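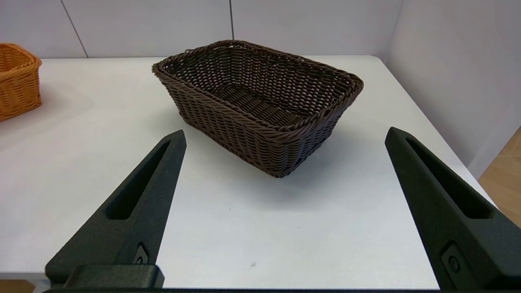

The embargo is losing its grip on trade news

For most of its working life the press embargo has been a simple device. A company with something to announce sends the details to journalists early, with a date and hour before which nothing may be published. The journalist gets time to read, check and ask questions. The company gets coverage that arrives together and is, with luck, accurate. No contract is signed. The arrangement depends on each side expecting to deal with the other again.

That expectation has weakened, and a review by the consultancy Halvorsen gives some measure of by how much. The firm looked at 872 announcements sent under embargo to trade and regional titles on behalf of its own clients and those of two partner agencies. In 162 cases at least one outlet published early. The figure covers every kind of early publication, from a full story to a headline that appeared in a site's search results and was then withdrawn.

Tullio Zanetti, who runs media operations at Halvorsen and wrote the review, is careful about what it shows. The sample is drawn from agencies that keep good records, and those agencies may also be the ones that manage embargoes well. It leaves out national newspapers and broadcasters, where the number of announcements was too small to be useful. It says nothing about stories that were weakened or dropped as a result.

"We logged the event and the cause, where we could establish the cause," he says. "We did not try to put a price on it."

Causes

The common assumption in agencies is that embargoes are broken on purpose by outlets chasing traffic. The review found that deliberate breaches were the smaller group. The larger group came from the way copy is now handled once it has been written.

Three faults recur. The first is the time zone. A release marked "09:00" with no zone is read as local time by whoever receives it, and a desk in Helsinki will publish two hours before a desk in London. The second is scheduling. Many publishing systems create a public address for a story when it is scheduled, and some will list that address in a feed before the page itself is live. The third is forwarding. A release sent to a named reporter is passed to a freelance, then to a web desk, and by the third step the embargo line has often been lost from the top of the message.

The third fault is the one agencies can do most about. In 37 of the cases examined, the embargo had been stated only in the subject line or the covering email. The attached document carried no notice of its own. Once the attachment was saved or sent on, there was nothing on it to show that it was restricted.

Zanetti recommends that the notice appear on every page of every attachment, in the file name, and in the first line of the body text, with the date written out, the hour in the 24-hour clock and the zone given as an offset. He also recommends that picture captions carry it. Captions are frequently separated from the text they came with, and a product name in a caption is enough to reveal an announcement.

The Kukstead case

One episode in the review is described at length with the consent of the company involved. Kukstead, which makes metering equipment for water utilities, planned to announce the purchase of a smaller competitor. The release went to a short list of trade reporters with an embargo set for the morning of Thursday, December 9, 2021. The reporters observed it. A supplier of automated summaries, which took a feed from one of the titles, did not, as its software had no field for an embargo and treated the scheduled item as published.

The summary was live for less than an hour on the previous afternoon. In that time it was picked up by two newsletters. Kukstead's communications team had to decide whether to lift the embargo for everyone or to hold it and ask for corrections.

They lifted it. The decision took longer than it should have done, mainly because the release was approved for one time only and the legal department had to be found. Staff at the company being bought had been due to hear the news at a meeting the next morning. Some of them read it on a newsletter instead.

Kukstead has since changed its approval form. Each announcement is now signed off for the planned time and also for immediate release, with a named person authorised to choose between the two. Internal messages are written and approved at the same stage as the external ones and stored where the duty officer can send them. The company has also stopped placing staff briefings after the embargo has ended. They are held before it ends or at the same moment.

Tighter terms and fewer of them

Agencies have responded to early publication in two ways, and they pull in opposite directions.

Some have made the terms stricter. Jimstead, an agency that works chiefly for engineering and energy clients, asks reporters to agree to an embargo in writing before anything is sent. The first message gives the subject in general terms, the date and the length of the material. The release follows only on a reply. This restores something that mass mailing removed, which is consent. A journalist who receives an unrequested release with an embargo on it has agreed to nothing, and many editors take the view that they are free to publish.

The cost is reach. Jimstead found that a fair share of reporters did not answer the first message at all, and that some who would have covered the story from a complete release did not think a general outline worth a reply. The agency accepts this for acquisitions, results and safety matters. For routine product news it has dropped embargoes altogether.

That is the second response, and it may prove the more lasting. A large part of what is sent under embargo has no need of one. An appointment, a contract renewal or a new office gains little from being published everywhere at once. The embargo is added from habit, or at the request of a client who believes it makes the news appear more important. Reporters who see it used in this way give it less weight when it is used for good cause.

Zanetti proposes a plain test. If the announcement needs reading time, such as a long report or a set of figures, an embargo is justified. If several parties must be told in a fixed order, it is justified. In other cases the release should go out when it is ready.

Keeping a record

The part of the review that has drawn most requests from other agencies is the log itself. It is a single table with a row for each announcement. The columns give the hour of sending, the hour of the embargo, the interval between the two, who agreed, who published first and when. Where there was a breach, a further column gives the cause in a fixed set of terms.

The interval turned out to matter. Announcements sent several days ahead were breached more often than those sent the day before. Longer intervals allow more forwarding and more scheduling, and so more chances for the notice to be lost. The review suggests a limit of one working day for anything under four pages. For longer reports it suggests a fixed reading period agreed with the reporter.

Monitoring has to start when the release is sent. Many agencies set their alerts to begin at the embargo hour, which means an early story is found by the client or by a rival publication. Nerkis, a monitoring service used by one of the partner agencies, now offers an alert that runs only between sending and embargo and reports any match on agreed terms. Other services can be set up to do the same by hand.

Penalties are treated briefly. The usual sanction is to remove an outlet from the list, and the review found it was seldom applied and rarely kept up. Where the cause was a technical fault, a call to the web editor and a request to change the scheduling setting had a better result. Where the breach was deliberate, agencies tended to complain once and then carry on sending material as before.

Halvorsen intends to repeat the exercise with a larger group of agencies, starting in January. The new table will separate automated outlets from those with an editor, which the first one did not do.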